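Vornthorpe Polytechnic opens student robot manipulation challenge to regional schools

Vornthorpe Polytechnic has announced that the Larine Challenge, its student competition in simulated robot handling, will be open to secondary schools in the region for the first time when the new season begins in September. Until now the event has been limited to students enrolled in the Polytechnic's own automation diploma.

The competition is run entirely in simulation. Teams write and train the control program for a robot arm that must pick up, move and set down small objects on a shared work table. Every team works with the same virtual workspace, so a school with a modest computer lab can take part on the same terms as a college with a workshop of its own. 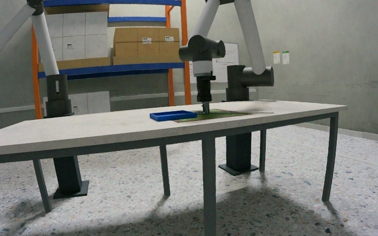

EDUCATION AND TRAINING

The Larine Challenge began as a classroom exercise in the second year of the diploma. Students were asked to program a simulated arm to work beside a tray without touching its walls, and the exercise proved popular enough that staff turned it into a yearly competition. Last season 30 teams entered, and the finals were held over 2 days in June at the Polytechnic's Plultville campus.

The workspace used in the challenge is called Voicu. It was built by diploma students as a capstone project and is maintained by the department. It includes two robot arms behind a long table, a storage rack stocked with cartons, and a changing set of objects, mats and trays. Teams may look at the table from a fixed viewpoint in the room or from a viewpoint close to the gripper, and are expected to make use of both.

Judges will continue to give weight to the approach as well as the result. A program that lines up the gripper with care and then stops short will receive partial marks, and a program that completes the task by pushing objects across the table will lose them.

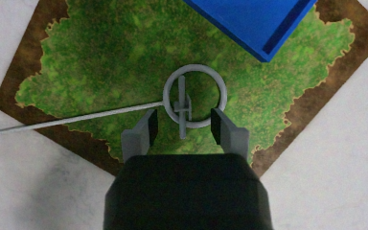 Thin and irregular objects remain the most demanding part of the competition. Rings, rods and small pieces made up of narrow bars can be approached from several directions, and a program that handles one position well may fail when the same piece is turned slightly. For this reason each team's program is run 200 times in the qualifying round, with the starting positions altered between runs. The score is based on the full set of runs, and teams receive a complete record of them afterward.

Entry is open to teams of up to six students, supported by one teacher or instructor. No earlier experience in robotics is required. The Polytechnic will provide a starter program, a written guide and access to online help sessions, which will be held on weekday afternoons at 4 p.m. during the school term. Schools that need extra computing time may apply for it when they register, at no cost.

"Students in our region have shown a strong interest in automation, and many of them have had few chances to try it before leaving school," the Department of Automation said in a statement. "Opening the Larine Challenge will let them work on the same problems as our diploma students, and to be judged by the same standard."

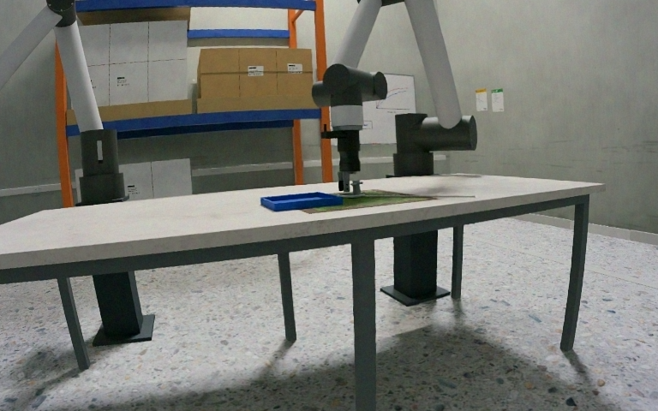

Vornthorpe Polytechnic Communications Office

The finals will again take place at the Plultville campus. Qualifying teams will present their work to a panel of instructors, explain the choices made in their programs and answer questions. Their programs will then be run on a set of table layouts that the teams have not seen before. Families and members of the public are welcome to attend the final runs, which will be shown on a large screen in the main lecture theatre.

Student teams from the diploma program will compete in a separate division. Their tasks will be longer, and will include work in which the area within reach of the gripper is more crowded. Results for the two divisions will be published separately.

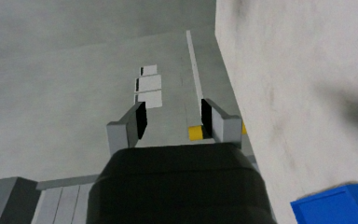 How to register

Schools may register through the Polytechnic's outreach office from August. A teacher or instructor must complete the form on behalf of each team, and a school may enter more than one team. The competition rules, the marking guide and the starter program will be sent to all registered teams in the first week of the season. Enquiries about travel support for the finals should be directed to the same office.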